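Revisión del tablero Pakthorpe W63 tras 2 meses de uso

El Pakthorpe W63 es un sobre de mesa blanco, rectangular, que se vende sin patas. Lo monté en abril sobre una estructura regulable Lammers que ya tenía en el taller. Lo uso para soldadura ligera, encolado de maquetas y ajuste de piezas pequeñas. El anterior era un Winlow de acabado brillante, y buena parte de lo que sigue es comparación con aquel.

## Montaje

El tablero llega con los insertos roscados ya colocados en la cara inferior. La plantilla de taladros coincide con la estructura Lammers en todos los puntos menos los dos traseros, que hubo que abrir a mano con broca de 6. El manual no menciona esta diferencia. Los tornillos suministrados son demasiado largos para travesaños finos; conviene comprar arandelas antes de empezar.

## Superficie

El acabado es mate. Bajo un flexo de 1000 lúmenes colocado a 30 cm no aparece el reflejo directo que hacía incómodo el Winlow, y las piezas finas, como agujas, alambres o puntas metálicas, se distinguen sin forzar la vista. Este es el mejor argumento a favor del producto.
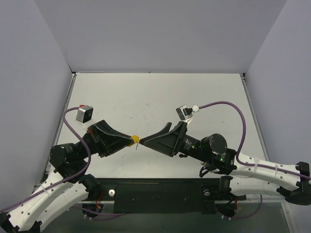
## Resistencia

- **Adhesivos.** El cianoacrilato curado salta con una espátula de plástico. La cola blanca se retira con agua. El epoxi deja cerco.
- **Calor.** No es una superficie para apoyar el soldador. Una gota de estaño dejó una marca amarillenta que no ha salido con alcohol isopropílico.
- **Corte.** El cúter raya a la primera pasada. Hace falta base de corte.
- **Manchas.** El rotulador permanente sale con alcohol si se limpia el mismo día. Con la tinta para sellos Wonda queda una sombra gris.

## Rigidez

Con carga en el centro no aprecio flecha a simple vista. En las esquinas delanteras hay algo de vibración al limar, aunque parte viene de la estructura: al bajar la mesa a su altura mínima se reduce bastante. Un tornillo de banco pequeño se sujeta bien con mordaza; para uno mediano añadiría un refuerzo por debajo.

## Cantos

Son el punto flojo. El canto frontal tiene una arista viva que molesta en el antebrazo después de una hora. Lo repasé con lija de grano fino y perdió el color uniforme en ese tramo. El Winlow, en esto, estaba mejor resuelto.

## Valoración

Recomendable para trabajo de precisión en frío y con buena luz. Para soldar a diario buscaría otra cosa, o le pondría una manta de silicona encima. El recambio de canto se pide aparte y el mío sigue pendiente de entrega.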